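Journal › The House › September

5 min read

Wednesday, late

The table has been in the house 11 days and I have already become the kind of person who says "coaster" as a full sentence.

I should record how we got here. The old table was dark, sticky in summer, and survived everything I did to it for years, including a fondue. I repaid its loyalty by putting it on the curb with a sign. Then I drove to the Plelby showroom and stroked a tabletop for so long that a salesman offered me water. It cost 600 dollars, delivery extra, and delivery turned out to mean the front step. I walked it to the kitchen on a bath mat, one end at a time, apologizing to it in doorways.

It is very pale. In the store it looked calm and Scandinavian. In my kitchen it looks like it's waiting for me to make a mistake. I wiped it down every morning for the first week, which is more attention than I've paid to my teeth.

Then this afternoon the light came in low from the yard side and there they were. Two scuffs, right near the middle, where no bowl of fruit can casually sit without looking like a cover-up. One short and smudgy, and below it a longer one with a ragged look, darker at the right end. I did what anyone would do and went over them with my thumb, then a dish towel, then my thumb again.

I have been through the list of suspects. The casserole dish, which I set down on Sunday and may have slid. The box from Carrasco with the new lamp in it, which had staples and which I definitely slid. Me, in general. I tried to pin it on the delivery, but I inspected that table on the step like a customs officer and signed a form saying it was perfect. I still have my copy, and I'm now the chief witness against myself.

Spent the evening reading about remedies. There is a thread on this with 133 replies, and as far as I can tell they all disagree. Walnut oil. A damp cloth and an iron (on a table! with an iron!). Someone swears by Drellex paste and someone else says Drellex paste ruined her sideboard and, by implication, her marriage. I found half a tin of Plullov wax under the sink, left over from the floor, marked for dark woods only. I opened it, smelled it, and closed it again. That counts as restraint in my book.
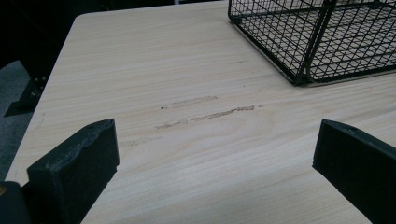 So for now I've left it alone. The grain really is lovely, I'll give it that – those long curved rings off to one side, like a map of a hill. I was going to be a person with a beautiful table and now I'm a person with a table. Possibly that's what the old one was trying to teach me before I put it out in the rain.

The wire basket can stay on it. I did think about moving it over the marks, but it's open mesh and would hide them about as well as a tennis racket.

Tomorrow: buy felt pads. Also butter, and a bulb for the lamp, which has been sitting on the hall floor since I unpacked it. Bed at 2 last night and I mean to do better.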